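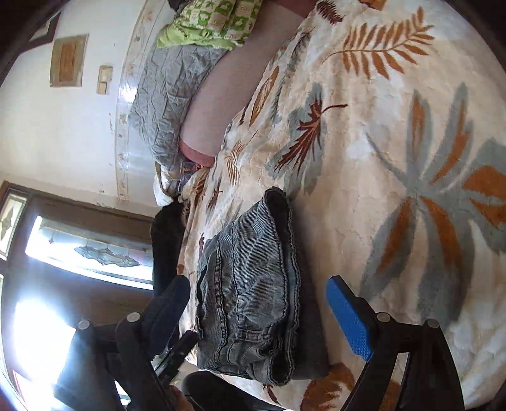 Section 4. Moving your notes into Jirkell from another app

Read the whole section before you start. Most of the support mail we get about importing comes from people who did steps 1 through 6, saw a green check mark, deleted the old app, and then went looking for their attachments. The green check mark means the transfer ended. It does not mean everything arrived.

This section covers the phone and tablet versions. The desktop importer is in Section 7 and works differently enough that you should not mix the two sets of steps.

4.1 What gets moved and what does not

Jirkell will bring over:

Note text, including headings and checklists
Folders, up to two levels deep
Photos placed inside a note
The date a note was created

Jirkell will not bring over:

Locked or password-protected notes
Drawings made with a stylus (they come in as flat pictures, so you can see them but not edit them)
Shared notes that belong to somebody else
Reminders attached to a note
Version history

The sales page says "everything, in one tap." Ignore it. It takes nine steps, and the list above is what we have been able to confirm by testing. If something matters to you and is on neither list, assume it will not survive, and test it with one note first.

Folders more than two levels deep are flattened. A note in Work / Clients / Old ends up in Work / Clients, mixed in with whatever was already there. If you rely on deep folders, rename the notes before you export so you can find them again. There is no tool for undoing this afterward.

4.2 Before you begin

1. Update both apps. The importer checks the version of Jirkell but has no way to check the app you are leaving, and old exports are the most common cause of error 528 (see 4.5).

2. Check your free storage. You need twice the size of your notes library, since the export file and the imported copy sit on the device side by side until you remove the first one. The importer shows its own estimate. That estimate leaves out photos, so don't trust it.

3. Unlock any locked notes you want to keep. Jirkell skips locked notes without telling you. They will not appear in the error list.

4. Write down how many notes the old app says you have. You will need this number in 4.4.

5. Plug the device in. The app lets you start on battery and then pauses the job when the charge gets low, and a paused job does not always pick up where it stopped.

Caution: Do not turn off syncing in your old app until you have finished 4.4. On some devices, turning off sync removes the local copies right away, and an export made after that will be empty.

4.3 Exporting and importing

1. In your old app, find the export command. It is usually under Settings or the Share menu. If the app offers several formats, choose HTML or Markdown. PDF looks nicer and is useless here, as Jirkell stores each PDF as a single attachment with no searchable text.

2. Save the export to the device itself. Saving to a cloud folder often works, but when it fails the importer reads a half-downloaded file and reports success.

3. Open Jirkell and go to Settings, then Library, then Bring In Notes.

4. Tap Choose File and pick your export. If the file is grayed out, it is either in a format Jirkell can't read or still being written. Wait a minute, go back, and try again.

5. Choose a destination. The app suggests Merge with Library. We suggest New Folder. Merge saves you a little dragging later, and if the import goes wrong it leaves you picking bad notes out from among good ones by hand.

6. Leave Smart Cleanup off. This feature is meant to remove duplicates. It compares titles and the first line of text only, so a weekly meeting note that always starts the same way looks like a duplicate to it. Boris Baláž, who tested this version for us, lost most of a folder of meeting notes that way and got them back only because he still had the old app.

7. Tap Start. Keep the screen on and stay in the app. The help bubble says you may switch to other apps. You may, but the operating system can shut down background work at any time, and Jirkell has no control over that.

8. Wait for the check mark. The progress bar is not a good guide. It tends to race to the end and sit there while photos are processed. Give it at least 45 minutes after the bar last moved before deciding it is stuck.

9. Tap Done, then close Jirkell completely and open it again. The note count on the library screen is only refreshed at launch.

Note: Each import can hold no more than 2000 notes. Anything past that is left out, and the message telling you so is one line of small type at the bottom of the summary. If you have a larger library, export it one folder at a time.

4.4 Checking the result

Please do this part even if everything looks fine.

1. Compare the note count in Jirkell with the number you wrote down. A small difference may be explained by empty notes, which Jirkell drops. A larger one should be treated as a failed import.

2. Search for a word that you know appears deep inside a long note. If the search finds nothing, open the note and scroll to the end. Long notes are sometimes cut short.

3. Open a few notes with photos and tap each photo to view it at full size. A photo can show a thumbnail and have nothing behind it.

4. Check a note with accented letters, if you have any. Viera Havlíček and Hülya Erdem both reported names coming through with question marks in them after importing from older text exports. Exporting again as HTML fixed it for one of them. For the other, the letters had already been damaged in the old app, and no importer can repair that.

5. Open one checklist and confirm that the finished items are still marked as finished.

Only when all five checks pass should you think about removing the old app. Even then, there is little to gain by hurrying. Keep the export file somewhere off the device as well.

4.5 If something goes wrong

Error 528, "File could not be understood." The export was made by an old version of the other app, or the file was renamed. Update, export again, and do not change the file name or its ending.

The import starts over from the beginning. The app was closed in the background. Delete the new folder before you run it again, or you will end up with two copies of everything that made it through the first time.

The check mark appears but the folder is empty. Close and reopen Jirkell. If the folder is still empty, the export file was probably in a cloud folder and had not finished downloading. Go back to step 2 of 4.3.

"Not enough space" on a device with plenty of space. Restart the device. We don't have a good explanation for this one. Restarting clears it in most cases, and the official troubleshooting page, which tells you to delete photos, has not helped anyone who wrote to us.

Photos are missing from some notes only. Check whether those photos were stored on the device or merely linked from the old app's server. Linked photos have to be opened one at a time in the old app before you export. It is tedious and there is no shortcut we know of.

4.6 About third-party transfer tools

Two names come up often: Guvo and Vrabec. Both say they can move locked notes and reminders. Janka Tóth tried each of them on a spare tablet in November. Guvo asked for her account password before showing any settings, and she stopped there. Vrabec moved the reminders but set all of them to the day of the transfer, so they went off together.

We can't recommend either one at present. If you decide to use a tool like this, make a separate export first, use a test account, and change your password when you are done. Any tool that claims to open locked notes without asking for the note password should be left alone.

For moving notes out of Jirkell and into something else, see Section 5. That export has its own limits, and you would do well to read them before you put anything in.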